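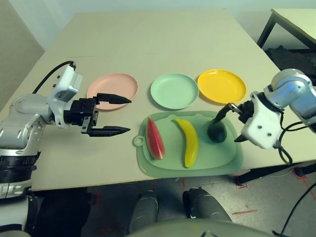 The sentence Adi Jugah types is "put the avocado on the yellow plate." Then he sits back and folds his arms, and for 14 seconds the software thinks it over.

I have watched a lot of toy fruit get sorted in the last couple of years. Every company working on what the industry likes to call general-purpose manipulation seems to own the same play kitchen, and every one of them will tell you that the fruit is beside the point. Plinetti, which sells a planning system called Tustitix, tells you so in the first minute. The product is the layer that takes a plain request, matches the words to things the cameras can see, breaks the job into steps and hands each step to a motion controller. Jugah runs the planning side. He calls the fruit "a unit test with a peel."

Fine, but a unit test has a pass mark, and I asked for it. Over the summer the team logged 646 requests. Tustitix finished 407 of them without help. That comes to 63 percent, on a table where the colors are loud and the objects hold still.

The misses are more interesting than the score, and to Plinetti's credit they let me scroll through them. Very few were bad grasps. Most happened before an arm moved at all. The perception model lost track of which plate was which when two of them sat close together and their outlines ran into one blob. A dark avocado gave the depth estimate trouble, apparently because of the shine. In one stretch of the log the planner picked an arm, changed its mind and picked the other, 3 times in a row, until a timeout put it out of its misery.

"People see the hand and judge the hand," Jugah said. "The hand is mostly okay."

Herman Goh is less relaxed. He led software at Trundness, a warehouse automation outfit, and now advises buyers on what not to buy. His complaint about language-driven planners is that they hide the error. An old scripted cell stops and shows a fault code. A planner that has misread the request will carry on smoothly and put the banana somewhere with total confidence. "Show me the system saying it doesn't know," he told me. "I'd pay for that one."

Tustitix does have a confidence score. It is switched off in demos, Jugah said, because it makes the robot ask too many questions. I suggested that a customer might want the questions. He said Nugroho, the food packer that is considering a pilot, had made the same point in August, and that a setting for it was on the list.

I asked how far down the list. He went to look it up, and we moved on to the watermelon.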